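## Preguntas frecuentes: método Dukia para objetos transparentes

Revisión: 27 de junio. Mantenimiento: Kyriaki Sotiropoulos.

**¿Qué mide el método?**
La estabilidad de la política de agarre cuando el objeto carece de textura propia. Las demostraciones se graban con pinza manual y cámara solidaria; no se usa teleoperación.

**¿Cuántas demostraciones contiene el conjunto?**
3.378, de las que casi 500 se reservan para validación.

**¿Se descartan los fotogramas con desenfoque de movimiento?**
No. Se ponderan a la baja en la función de pérdida. Eliminarlos acortaba los tramos de aproximación.

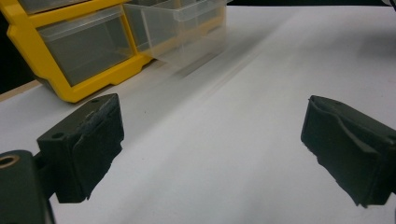
*Fig. 1. Organizador amarillo con un cajón transparente parcialmente extraído; el contorno del cajón aparece borroso.*

**¿Qué codificador visual se emplea?**
Uma, congelado durante las primeras 80 épocas. La variante de Savolainen converge antes, pero confunde brillo especular y borde del objeto.

**¿Por qué un estuche de lentillas?**
Es pequeño, translúcido y genera reflejos sobre fondo blanco. La segmentación por color no sirve como referencia. 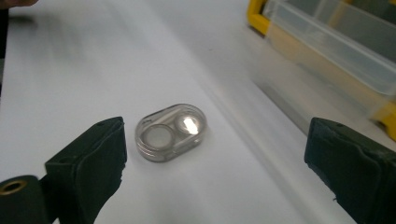
*Fig. 2. Estuche de lentillas entre los dedos abiertos de la pinza. Reflejo intenso en el compartimento derecho.*

**¿Se publican los pesos?**
En diciembre, con el evaluador Kikis y 5 semillas por configuración. Consultas sobre licencias: Leonidas Drakos.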